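I've been using the Dultik bench kit for the better part of a year, and the question I get most is whether the rulebook that comes with it is worth the extra money. So this review is mostly about the rulebook. If you want payload charts and motor specs, the product page has them and they're fine.

Quick background for anyone new. Dultik sells a small benchtop package for people who teach a gripper to pick things up and put them down again: marking tape, a few matte background sheets, a set of handling targets, a limit-setting tool that plugs into the controller, and a spiral-bound book called the Bench Practice Guide. You bring your own arm. I paid 644 for the full package. Without the guide and the limit tool it's 558, and that cheaper one is what most people seem to buy, me included the first time around. I upgraded in July after a bad afternoon that I'll get to.

The guide is short - 50 pages, big type, lots of white space - and it's written by Mirjam Wieser, who clearly has spent time standing next to these things. It isn't a legal standard and says so on page one. If your shop falls under real workplace rules, you still have to go read those and do a proper risk assessment. I like that she put that right at the front, because the last guide I owned (a free download from Trundis) talked as though filling in its checklist made you compliant with everything under the sun.

The guide comes down to a handful of habits. Tape your boundaries before you power anything. Put a plain, non-shiny sheet under the object. Come in open, stop short, look, then close. Keep loose cable out of the travel. Write down what you changed. You read that and think, well, sure. Then you look at your own bench.

I started with the taping chapter since it was the easiest. The idea is that you lay lines on the table so anybody walking up can see how the space is divided, and so you can put things back where they were. I'd been eyeballing it for months. Taping took me one evening and most of a roll, and my placement got a lot more repeatable right away. The tape in the kit is decent stuff. It comes up without leaving gunk, though the corners lift if you lean your elbows on them like I do.

The sheet chapter is where I learned something. Wieser wants the background checked from the gripper's own camera, with the lights on the way you'll have them when you work, and she wants you to look for two things: glare, and the gripper's own shadow. I'd always checked from where I was sitting! From my chair the green sheet looked perfectly even. Her rule is that a little shine is okay so long as it isn't sitting on the outline of the thing you're picking up.

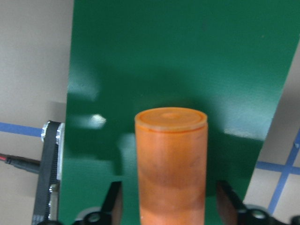

Orange cylinder in front of the green sheet, fingers open with a gap on both sides. Note the glare and the big shadow.

I'd give that setup a passing grade by the book, with a couple of notes in the margin. The cylinder is nicely centered and there's clear green between it and each finger, and that's the "stop short" position she goes on about. The glare to the left of the lid is small. The paler sheen over on the right is bigger than I'd like, and the shadow falls right behind the lid, so I'd want to move a lamp before collecting anything I cared about. Before the guide I would have just hit go.

Now, cables. There's a section on belts and moving parts that I skipped at first and shouldn't have. The rule is that any wire near a toothed belt gets tied down at two points, with the last tie placed so the slack can't reach the teeth even if the first one lets go. She also says that if you can see a colored conductor peeking out next to the black jacket, you stop and look at that end before the next session. I have one like that myself, a bit of red wire showing, and I'd been treating it as a someday problem. Her inspection page has a box for exactly that, and it turns out to be a very annoying box to leave unticked.

About that bad afternoon in July. I had the cheap package, no limit tool, and I'd left the closing force wherever it was after the previous job. The gripper came down on a foam block, closed way too hard, and dragged it sideways into a mug of coffee. No one was hurt, the arm was okay, the mug was not. Could I have set the limit by hand through the controller menus? Yep. Had I? Nope. The limit tool puts speed and force on two knobs and won't arm until you've touched both, and for someone with my attention span that alone covers the price difference.

Some gripes, since I have them.

The "come in open, stop short" rule calls for a pause on every single new object. For a new shape I'm all for it. For the same object you've picked up all morning it gets old fast, and the guide is vague on when you're allowed to drop it. I wrote in and got a nice reply from Édgar Quintero at Dultik, who told me they treat it as done after 3 clean approaches in a row with nothing on the bench moved. Great rule! Put it in the book!

The chapter on people around the bench is thin. It covers keeping hands out while the arm is live and having the stop button where you can reach it without crossing the work area, and then it kind of wanders off. If you share a room with others, you'll need to come up with your own sign-in or key arrangement. The Rangel handbook, which I borrowed for a week, does this part much better, with a page you can pin up that says who's got the arm and what state it's in. It's dry as toast otherwise.

The log sheets are too small. I have normal-sized handwriting and I can't fit a lamp change and a sheet change on one line. I ended up copying the columns into a spreadsheet, and I'm happier with that anyway.

And the spiral binding hates being laid flat next to a keyboard. Minor, but I cuss at it every time.

I know a few folks over on the Druvuvgate forum feel that rules like these are overkill for a small arm that can barely lift a can of soup. I get it, I said the same stuff. But a small arm can still pinch you pretty good, and most of what's in the guide saves you from redoing work more than it saves your fingers. I've thrown out way fewer sessions since I began checking the view from the gripper first.

So who should get it? If you're setting up your first bench, buy the full package and read the thing before you tape anything. If you already have a bench and your own way of limiting force, ask if they'll sell you the guide by itself. They wouldn't back when I asked, and I'd knock half a star off for that. If you're running anything bigger than a tabletop arm, this isn't the book for you and it doesn't pretend to be.

Four stars from me. I'd go four and a half with bigger log sheets.

Contact | Copyright, all rights reserved | Last updated 21/02/2025 | Back to top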